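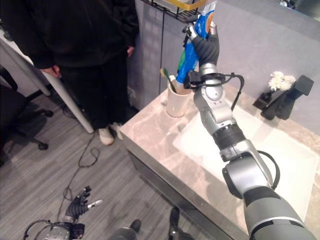
Violeta Farías escreveu-nos que já leu três comunicados sobre o Lamix e continua sem saber se em novembro vai ter o mesmo horário, o mesmo piso e as mesmas colegas, e que gostava que alguém lhe respondesse a isso antes de lhe voltarem a falar de inovação.

Tem toda a razão, Violeta, e começamos por aí: sim ao horário, sim ao piso, sim às colegas. O resto desta página tenta responder com o mesmo à-vontade às perguntas que nos foram chegando pelo correio interno, na copa, no corredor e no fim das reuniões, quando já toda a gente tem o casaco vestido e é então que se fala a sério.

Perguntas frequentes sobre o Lamix
Equipa de Pisos e Quartos da Sestport
Última atualização: 8 de outubro de 2022

O essencial

O que é, afinal, o Lamix?
É o nome que demos ao projeto e que acabou por ficar também para o robô (no Cabral já lhe chamam só "o Lami", e não vamos lutar contra isso). Tem dois braços e mãos com dedos, e está a aprender uma parte pequena do trabalho de preparação das casas de banho: pegar nos artigos que ficam na bancada e pô-los no sítio. O tubo da pasta de dentes, a escova, o copo. Para quem faz isto há anos são gestos de dois segundos, quase sem olhar. Para uma mão mecânica é muito mais complicado, e quem já assistiu a uma manhã de ensaios sabe do que estamos a falar!

Onde é que ele trabalha?
Por enquanto, apenas na zona de ensaios do edifício Cabral, com uma bancada de casa de banho montada a sério: tampo de mármore, lavatório branco, torneira preta, um copo com a escova e até uma jarrinha com flores. Pedimos que a bancada se parecesse o mais possível com as que encontramos nos quartos, e ficou parecida ao ponto de já ter havido quem lá fosse lavar as mãos. Os hóspedes não passam por ali.

Vai haver despedimentos?
Não. A Sestport tem 191 pessoas nos pisos e o compromisso assinado com a equipa diz que nenhum posto é extinto por causa deste projeto enquanto ele durar. Sabemos que a expressão "enquanto ele durar" deixa muita gente de pé atrás, e preferimos dizê-lo com franqueza: para além desse prazo ainda não há nada decidido. Quando houver uma proposta, será discutida com a equipa antes de ser aprovada, e o texto dela ficará disponível para quem o quiser ler com calma em casa.

Então para que serve?
Temos 1401 quartos para manter. Quem os faz queixa-se, e bem, das costas, dos pulsos e da quantidade de pequenas voltas repetidas entre o carrinho e a bancada. A ideia é perceber se algumas dessas voltas podem sair das mãos das pessoas e deixar mais tempo para o que precisa de olhos e de critério: reparar que a cortina está descosida, que o hóspede deixou um bilhete, que o chuveiro pinga. Se no fim concluirmos que a ajuda é pouca para o trabalho que dá, também fica dito, e o projeto acaba aí.

O meu contrato muda?
O contrato fica como está. Quem aceitar participar nos ensaios assina um aditamento simples, de uma página, com as horas previstas e o suplemento correspondente. Leiam-no com vagar, levem-no a quem quiserem e perguntem tudo o que não estiver claro. O Remo Gisler tem cópias na sala de pessoal e paciência de sobra para as explicar linha a linha.

O trabalho do dia a dia

O que faz a pessoa que acompanha o robô?
Mais do que parece à primeira vista. Prepara a bancada antes de cada tentativa, diz quando se pode começar, observa o movimento e regista o que correu bem e o que correu mal. Também repõe os objetos entre uma tentativa e a seguinte, e às vezes troca-os de lugar de propósito, um copo mais para a esquerda, um tubo deitado em vez de em pé, para que a máquina não decore uma única posição. É um trabalho com muitos momentos de espera, convém saber isso de antemão, e há quem goste e há quem se aborreça de morte. As duas coisas são normais.

Preciso de perceber de informática?
De todo. As pessoas que mais têm ajudado são as que conhecem as bancadas de cor. Foi o Ulises Farías que explicou aos engenheiros que ninguém deixa a escova encostada à parede, porque o cabo escorrega e cai para trás do copo, e essa observação valeu uma tarde inteira de afinações. A formação tem sete sessões, todas dentro do horário de trabalho, e a parte técnica resume-se a ligar, parar, desligar e preencher a ficha.

Quem repete o trabalho quando o robô se engana?
Durante os ensaios, a pessoa que estiver a acompanhar, e esse tempo conta como tempo de ensaio. Nunca será somado aos quartos do turno. Pedimos muito que não "ajudem" por simpatia sem registar (acontece imenso, por bondade e por pressa). Um tubo caído que ninguém apontou é um tubo que ninguém vai aprender a segurar.

Posso recusar?
Pode, sem dar explicações e sem que isso apareça em parte nenhuma da avaliação. Houve colegas que recusaram na primavera e pediram depois para entrar, e houve quem fizesse o caminho contrário. Abelardo Ledesma, que organiza as escalas, só precisa de saber até ao final da semana anterior.

O robô grava o que eu digo ou faço?
O robô tem câmaras, uma à altura da cabeça e outras junto às mãos, e o que elas veem fica guardado para estudar os movimentos. Isto significa que podem aparecer mãos, pernas ou sapatos de quem está por perto. As gravações não têm som, não são usadas para medir o ritmo de ninguém e não são vistas pelas chefias de piso. Quem quiser ver as imagens em que aparece pode pedi-las, e quem quiser que sejam apagadas também.

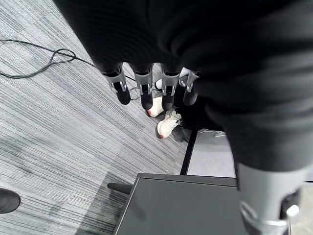

SEGURANÇA E BEM-ESTAR

A que distância devo ficar?
No chão da zona de ensaios marcamos um limite no início de cada sessão, e fora dele pode circular à vontade. Dentro dele só se entra com o robô em pausa confirmada. Parece-nos importante insistir neste ponto porque a máquina se move devagar e a lentidão engana: habituamo-nos, começamos a conversar, damos um passo em frente e de repente estamos com os pés mesmo por baixo de uma mão. Se já lhe aconteceu, não se envergonhe, conte, e da próxima vez pare primeiro.

Que calçado e roupa devo usar?
Calçado fechado, raso e com sola que agarre. Os ténis servem perfeitamente, desde que estejam apertados. Evite mangas muito largas, cordões de capuz soltos e lenços compridos. Se usa cartão ao pescoço, prenda-o com a mola durante o ensaio.

E os cabos no chão?
É a queixa que mais recebemos e é justa. O equipamento traz cabos, os cabos enrolam-se, e quem anda de um lado para o outro com um copo na mão não vai a olhar para baixo. O Maxence Ferrand está a tratar das calhas com a Cedex, e até elas chegarem a regra é simples: antes de cada sessão, duas pessoas percorrem o chão e encostam à parede tudo o que puder ser encostado. O carrinho fica do lado de fora.

O que faço se a mão do robô apertar alguma coisa e não largar?
Carregue na paragem e espere. Não puxe o objeto, mesmo que seja um tubo de pasta a esvaziar-se com toda a calma em cima do mármore. Depois da paragem chame quem estiver a operar e deixe que seja essa pessoa a abrir os dedos. Limpa-se tudo no fim.

Sinto-me desconfortável perto dele. É só comigo?
Não é só consigo, garantimos. Há quem se ria da mão, há quem não goste nada de a ter por perto, e há quem passe da primeira reação à segunda no mesmo dia. Pode pedir uma visita com o robô desligado, para ver de perto e fazer perguntas sem pressa, sozinha ou com uma colega. Várias pessoas disseram-nos que isso lhes bastou. Outras preferiram ficar nos pisos, e ficaram.

Tempo, dinheiro e o que vem a seguir

Quantas horas são?
Cada participante faz no máximo 70 horas de ensaio, distribuídas como lhe der mais jeito com a escala. As horas são pagas com suplemento desde a primeira, formação incluída.

O que é que ele já consegue fazer?
O trabalho continua concentrado na bancada, e dentro dela sobretudo no tubo da pasta de dentes, que deu mais dores de cabeça do que imaginávamos: é mole, muda de forma, ora está deitado ora está em pé, e cada posição pede uma maneira diferente de o agarrar. Falta muito para chegarmos às toalhas, e das camas nem vale a pena falar por agora.

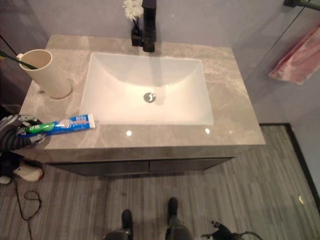
Mão do Lamix a segurar pelo lado da tampa o tubo deitado na bancada, no Cabral.

Quem decide que tarefas ele aprende?
As propostas vêm dos pisos. Há um caderno na sala de pessoal onde cada um pode escrever o que gostaria de deixar de fazer à mão e também, o que é igualmente útil, o que não quer largar por nada. Várias colegas escreveram que arrumar os objetos pessoais dos hóspedes deve continuar a ser feito por pessoas. Estamos de acordo, e essa tarefa ficou fora do plano.

E se eu tiver uma ideia que contraria o que os engenheiros estão a fazer?
Diga-a na mesma, e diga-a depressa! A ordem em que se prepara uma bancada foi mudada duas vezes por sugestão de quem limpa, e ninguém se zangou (bem, houve um certo silêncio, mas passou).

Quando há novidades?
Em novembro faremos uma reunião aberta no Cabral, com café, dentro do horário e repetida nos dois turnos, para que ninguém tenha de ficar depois da hora. Levaremos as fichas dos ensaios, incluindo as dos dias maus.

A minha pergunta não está aqui. A quem a faço?
Deixe-a no caderno, com nome ou sem nome, ou fale com o Remo Gisler para assuntos de contrato e com o Abelardo Ledesma para escalas. Para tudo o que tenha que ver com cabos, paragens e distâncias, procure o Maxence Ferrand, que costuma estar na zona de ensaios de manhã. As respostas que interessem a mais gente vão sendo acrescentadas a esta página.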